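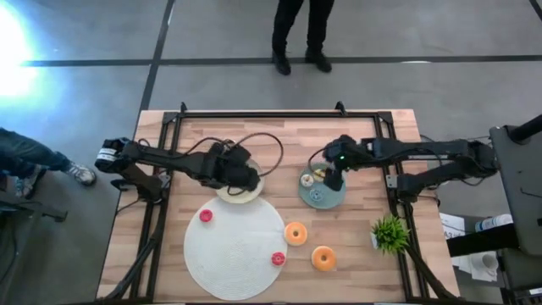 Minutes, play corner group, 23rd June

Present: Ingegerd Halvorsen (chair), Bushra Kazmi, Arsalan Farooqui, Hilkka Toivonen (minutes). Apologies: Fouzia Chaudhry.

1. Tea table. Bushra wants a second set of toy doughnuts and plates from Goden, at $95. Arsalan asked what was wrong with the doughnuts we have. No clear answer. Hilkka doubted children care whether a plate is cream or teal. Deferred to November.

2. Placemats. The catalog calls the woven white ones "wipe clean." Ingegerd will believe it when she sees it. Bushra to try one with jam.

3. Butcher-block table. Grudosico quoted $207 to sand and oil the top. Arsalan thought this steep for an afternoon's work and will ask for it itemized. Not approved.

4. Minutes of last meeting accepted, Hilkka correcting "dognuts."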